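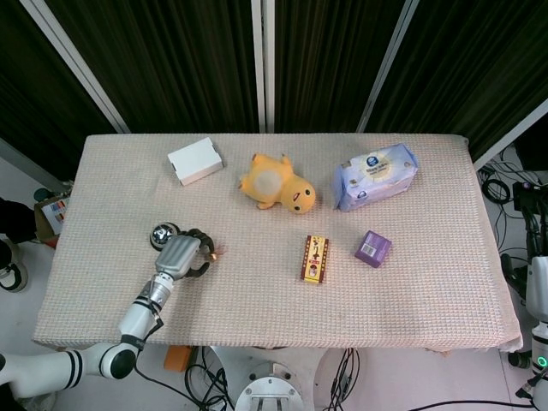
4 min read

I've been running our office fantasy cricket league off one horrible spreadsheet for years, so when a friend pointed me at Cernex I had it installed before I'd finished my tea. It's a little desktop tool that takes your player data as a .csv, lets you set your own scoring rules and gives you a ranked list to pick from on auction night. I used it all through August and I've got opinions!

First, getting data in. If your columns are tidy, it's lovely. Drag the file onto the window, tell it which column is the name and which is the price, and off you go. Mine weren't tidy. I had 200 players from two different sites, and half the bowlers had their initials after the surname (my own fault, I'd pasted them in late one night). Cernex flagged 46 rows it couldn't match and let me fix them one at a time in a side panel. Slow, but it remembered every fix when I loaded the next week's file, which the spreadsheet never did.

The scoring editor is the bit I like best. You write rules in something close to plain English, so "4 points per catch, minus 8 for a duck" just works. We have a daft house rule where wicketkeepers get double for stumpings on a Sunday and I honestly expected to have to bodge it. It took me one line. The preview down the side changes while you type, so you can see straight away if you've accidentally made a tailender the best player in the league (I did, twice).

Live mode is more of a mixed bag. You mark off players as they're bought and it reworks everyone's value from what's left in the pot. Great idea, and for the first hour it was quick. Then it started to lag, nearly a full second per click, and when the bidding's flying that's enough to lose your place. Elmarie Dlamini, who was after the same all-rounder as me, got him while I was still looking at a spinning circle. Not bitter. Closing the chart tab sped things up again, so do that before you start.

I also tried Rorar, which does much the same in the browser. It's prettier and the sharing is better, but you can't touch the scoring beyond a handful of presets, so our Sunday rule was out. If your league plays by standard rules you may well prefer it.

Odds and ends: undo only goes back one step, the dark theme makes the budget figures hard to read, and exporting puts your columns in alphabetical order whether you like it or not. The help pages are short but well written, and the Mac version felt the same as the Windows one on my partner's laptop.

I've paid for the full licence and I'm keeping it for next season. My team, Mahlangu Mavericks, is second from bottom at the moment, and I can't really blame the software for that.

Posted Tue 3 September in Tools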